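Can Machines Do Shop-Floor Chores Yet? Wire Handling as a Test Case

Qusai Zein
Project report, Automation Laboratory elective
March 28, 2021

1. Background

The project began in September with a simple question: which of the small jobs done by hand in a repair shop could be given to a robot arm today? The Wallness repair shop handles battery boxes, lamp housings and portable cases with wiring inside. Most of the work is not skilled in the usual sense. A case is opened, the wires are moved out of the way, something is cleaned or replaced, the wires are put back and the lid is closed. New staff learn it in a morning.

Published work on household and shop chores tends to favor rigid objects. Cups, blocks and boxed goods can be located once and grasped at a known point. Cloth and cable do not hold their shape, and a model of where the object was two seconds earlier may be of little use. Of the two, cable has received less attention outside car plants, where the harness is normally held in a fixture built for it. A repair shop has no such fixture.

2. Task selection

I listed the chores at Wallness and reduced the list to 4 that used the same two-finger gripper without a tool change:

Sorting screws into trays
Wiping down an open case
Closing a hinged lid
Grasping a wire bundle and moving it clear of the work

The first was dropped early. Screw sorting is already done well by cheap vibrating feeders, and an arm adds nothing to it. The remaining three were run under remote control by an operator, with the commands recorded for later use.

3. Method

Each trial started from a marked arm position. The operator worked from the wrist view alone. A trial was counted as complete if the end state matched a written description, for example "bundle held, no strand outside the fingers." Trials stopped by the operator were counted as failures.

Planned trials came to 400 across the three chores. Closing speed was fixed. Grip force was set on the controller at two levels, low for wires and high for lids, and was not changed within a trial. No force sensor was fitted in the fingertips, and this limits what can be said about strain on the conductors.

4. Results

Wiping was the easiest chore. Small errors in height were absorbed by the cloth pad, and the operator rarely had to repeat a pass. Lid closing worked when the hinge was stiff and poorly when it was loose, as the lid then fell before the arm had reached the far side.

Wire grasping took the most time. The median trial lasted 22 seconds, compared with 18 for lid closing, and the spread was much wider. Three conditions made it harder:

Wires of different thickness in one bundle. The fingers close on the thick ones first, and a thin pair can slide.
Wires fixed at one end. Where the conductors are glued into the wall, there is little slack and the approach angle is largely decided by the case.
Glossy surfaces behind the bundle. Glare on molded plastic confused the edge detector from the Edton library, and it was switched off for this part. 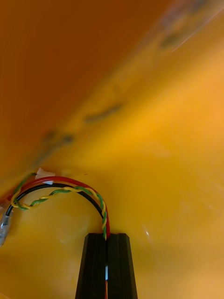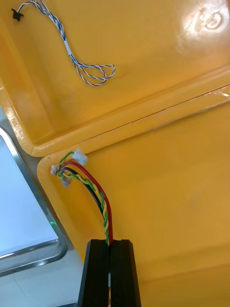
Red, black and twisted yellow-green wires at the gripper, yellow case.

5. Discussion

A person doing the same job uses both hands and a good deal of touch. One hand finds the bundle while the other holds the case still. With one arm and no touch sensing, the operator had to replace that information with slow movement and repeated looks. I would not call the wire chore ready for unattended work on these results. Wiping is close, provided that someone else opens and positions the case.

Cost also has to be considered. The Akl arm used here was on loan from the department, and a shop the size of Wallness would need to keep it busy for most of the day to justify a purchase. Wire work alone would not do that.

6. Further work

The recorded commands will be used to train a policy for the approach phase only, leaving the final closing to the operator. Softer fingertip pads should be tried first, as they are cheap and may reduce sliding of thin pairs. The Covutstead workshop has offered a second set of cases with longer leads, which would allow the effect of slack to be measured separately from the effect of glare.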